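Written rules for simulated home tasks, second try

I have been meaning to write up our episode rules since August, when we threw out the first set and started over. A few people have asked for the old document. I would not use it. It was 13 pages long and most of the pages were definitions. The new one fits on both sides of a sheet of paper, and I keep a copy taped inside the cupboard door next to my desk.

Some background for anyone new to this blog. I work on household tasks for a two-armed robot, almost all of it in simulation. The rooms come from a set we call Valdale, which is a set of furnished living rooms, kitchens and bedrooms. A person drives the robot through a task, the run gets saved, and later somebody else decides whether the run is good enough to keep. The rules are for both of those people. They used to be for neither, really. They were written by me for me, and they read that way.

What went wrong the first time

The first set of rules said a run was good if the task was completed and the motion was "reasonable." I wrote that word eleven months before anyone had to apply it. When we finally had two reviewers look at the same batch of 200 runs, they disagreed on a lot of them, and when I sat down with both sets of marks I could see why. One reviewer took "reasonable" to mean that nothing got hit. The other took it to mean that a person would not be bothered to watch it in their own living room. Both are fair readings.

We also had a rule that said the object must be placed "on or near" the target. I don't know what I was thinking. Near a shelf is the floor.

The other trouble was that the rules only covered the end of the run. If the cup was on the table when the clock stopped, the run passed. So we kept runs where the gripper had scraped along the edge of a cabinet for two seconds on the way, and runs where the free arm was parked straight through the space where a chair stood. In simulation you can get away with that. Depending on how the collision shapes were made, the arm may go through the chair back without the chair moving at all. On the real machine you would have a broken chair or a broken wrist.

The rules as they stand

I'm going to go through them in the order they appear on the sheet. The wording is a little longer here than on the sheet.

Start posture. Every run starts with both arms folded and the base still for one full second. If the driver bumps the controls before the second is up, stop and start again. Don't save it and trim it later. We tried trimming and it made the time stamps disagree with the control log.

Look before you reach. The target object has to be in at least one camera before the arm goes out for it. Drivers who know a room well tend to reach for things from memory. It works for them, and it teaches the policy to grab at places it can't see. This was the rule people complained about the most, and it is the one I would keep if I could only keep one.

Both arms count. The arm that isn't doing the job is still part of the run. It must be clear of furniture, and it must not point at anything at head height for a seated person. There are no people in our rooms, but there will be in the places this thing ends up. Reviewers are told to watch the whole run once looking only at the idle arm. It is dull, and it takes up a good part of the review time.

Contact. Touching the target object is fine. Touching what it rests on is fine if the contact is light and short. Touching anything else is marked, and three marks fail the run. Screens, glass and picture frames have no three marks. One touch and the run is out.

Carry height. While holding something, keep it low and close unless the task says to lift it. We don't give a number. We had a number in the first set and drivers spent their time watching the readout instead of the object.

Release. The object has to be at rest before the gripper opens, and the gripper has to back straight out before it moves sideways. Most dropped objects we looked at had been let go correctly and then knocked by a finger on the way out.

End. Arms folded, base still, one full second. Same as the start.

Tilted views

This one took the longest to settle, so it gets its own part.

Valdale lets you attach the recording view to different points on the robot. Some of those points lean a lot, and the room comes out on a slant. Reviewers hated these views at first and were failing runs for them. One of the notes I got back just said "crooked" and nothing else.

The rule now is that a slanted view is never a reason to fail a run. The view is where it is. What the reviewer has to decide is whether they can still judge contact from it, and if they can't, they open a second view of the same run. If there is no second view, the run is marked "can't judge" and goes in a separate pile. It doesn't get passed and it doesn't get failed. Having that third pile cut down the arguments more than any other change.

The thing to be careful about is that a slanted view makes gaps hard to read. A gripper that looks like it is touching a chair may be well in front of it. A held object that looks like it is in front of a cabinet may be up against it. I ask reviewers to write down which of the two they think it is before they check the contact log, and then to check it. You learn quickly which way you tend to be wrong. I tend to see contact where there isn't any, and I passed that habit on to the first reviewer I trained, so for a while we were both failing clean runs.

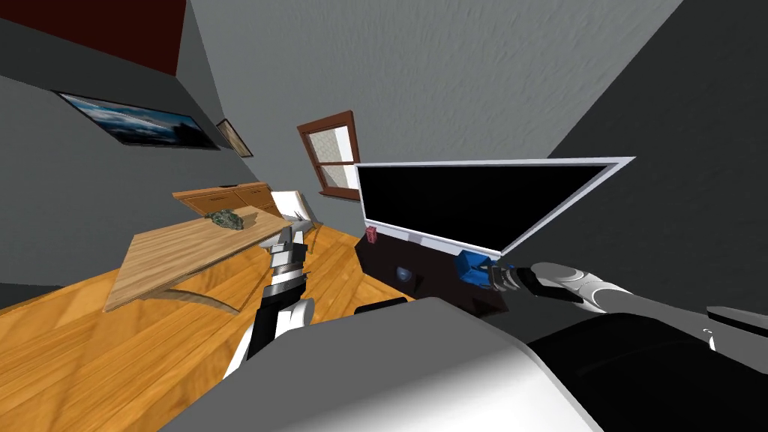
Small objects close to a screen are the worst for this. If the arm reaches across a TV stand to pick something up, the gripper and the stand overlap from most views and you have to go to the log. We did think about taking those placements out of the room set. I decided against it. People put things in front of their TVs, and a robot that has never practiced there is going to be bad at it.

What we ask of the rooms

The rules above are for drivers and reviewers. There is a shorter set for whoever builds the rooms, and it came later, after a month of finding out that some of our failures had nothing to do with driving.

Every piece of furniture needs a collision shape that matches what you see to within a finger's width. Thin chair legs were the usual problem. Some had no shape at all.

Loose objects must be able to sit still on their own for ten seconds before the run starts. If an object jitters, fix it or take it out.

Don't put two objects of the same color and size next to each other unless the task names which one. We had a task that said "pick up the blue box" in a room with two blue boxes, and the runs were split between them.

Leave the decorations in. Pictures on the walls, odd lumps on tables, chairs that are in the way. A bare room is easier to drive in and not much use.

How it has gone

Since the change we have put 1,009 runs through review. Of those, 433 went to two reviewers who didn't see each other's marks, and the disagreements are now few enough that I can read every one of them over a cup of coffee. Most are about the idle arm. I think the "head height for a seated person" part is too vague and I plan to reword it, maybe by having a marker line in the room that reviewers can switch on.

The reviewing is done in a tool called Moltis, which is fine. I wish it would let you step backward one frame at a time. It steps back five. If you are setting up something similar, make sure your tool can show the contact log beside the video, with the two tied together. We worked for weeks with the log in a separate window and it was slow going.

A few things I have not solved:

I have no good rule for how fast is too fast. Drivers get quicker with practice and at some point it looks careless, but I can't say where that point is in words that two people would read the same way.

I don't know what to do with recoveries. A driver who misses the first grasp, backs off and gets it on the second has made a useful run, in my opinion. Under the contact rule it will often pick up a mark or two along the way. Right now we keep them if they stay under three marks, and tag them.

I also haven't worked out when a rule should be checked by a script instead of a person. Start and end posture are scripted already. Contact with screens and glass could be. The rest I would leave to people for now.

If you want the two-sided sheet, write to me through the contact page and I'll send it. It still has a typo in the release rule, which says "griper." I'll fix that when I reword the idle arm part.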